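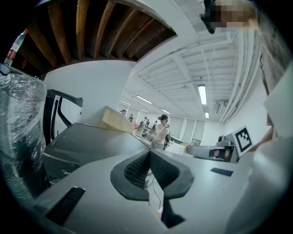

Stage Production 2, Unit 7, page 91

Surtitles: Preparing and Running a Translated Text

Reading for this unit: the Rindeck packet, first half. Bring a vocal score to the lab. A full score is of little use at the cueing desk.

1. Terms

A surtitle is a line or pair of lines projected above or beside the stage during a sung performance. A slide is one such unit of text. A blank is a slide with no text. A cue is the point in the score at which the operator moves to the next slide. The title book is the marked vocal score from which the operator works.

Do not use "subtitle" for stage work. In the Prevwood house style that word is kept for broadcast and recorded versions, which are timed to the picture and do not need an operator.

2. Length of a slide

The working limit is two lines. Each line should fit the screen at the chosen type size with space left at both ends. Test the longest line in the show first and set the type size from it. A size that changes between slides is read as emphasis, and the audience will look for a meaning that is not there.

A slide should stay up long enough to be read once at an easy pace. Slow music allows more time than the text needs, so the same slide may be held through a repeat. Fast music allows less. In patter passages, cut the text. Leave out doubled adjectives, forms of address and anything the staging already makes plain.

A full-length opera with spoken dialogue can run well past the number of slides in a sung-through work of the same length. The one-act used in the lab, Schwerdtfeger, has 300 slides, of which nearly 100 fall in the final scene. Plan page turns in that scene before the first run.

3. Repeats

Sung text repeats far more often than spoken text. Three treatments are in use:

Hold – the slide stays up through the repeat.
Blank – the slide is shown once, then cleared, and the repeat is sung without text.
Reprise – the slide is cleared and brought back when the words return after other material.

Blank is the usual choice in a da capo aria. Show the A section in full the first time, show the B section, then bring back the first slide only of the A section and clear it. Mark the treatment in the title book at the start of the number. Use H, B or R in a circle.

4. Ensembles

In a duet or larger ensemble the characters may sing different words at once. The screen cannot carry all of them. Choose the line that moves the plot and show the others where the voice is exposed. When two characters share a slide, give each one line and begin each line with a dash. Do not put three characters on one slide.

Chorus text under a solo line is normally left out. If the chorus enters alone first, show it there.

5. Placing the cue

The cue goes at the first consonant of the phrase, with the operator's action a little ahead of it. Text that arrives early gives away the joke or the death. Text that arrives late is less harmful but looks like a fault. For comic lines, split the slide so that the last clause has a cue of its own.

Write the cue number above the staff in pencil, with a vertical stroke through the system at the exact beat. Write blanks as a number with a slash. Number straight through from the overture. If a slide is added after the first stage rehearsal, use a letter (91A) and leave the later numbers alone.

6. Software

The lab machines run Puvix. Text is entered as one slide per paragraph, with an empty paragraph for a blank. Fades are set per slide – use the default unless the director asks for something else. A slow fade under a quick cue will leave two texts on the screen together.

Keep a second copy of the file on a separate drive, and export a plain text version after every change. The operator's score and the file must carry the same version letter.

7. Cuts

Cuts are marked in the score and the slides are set to skip. Do not delete them. Cuts are sometimes opened again as late as the dress rehearsal.

Exercise

Take any five pages of recitative from the lab score. Prepare the slides, mark the cues and note each blank. Hand in the marked pages with the exported text. Due in October, before the first lab run.

Unit 8 covers sight lines and screen position.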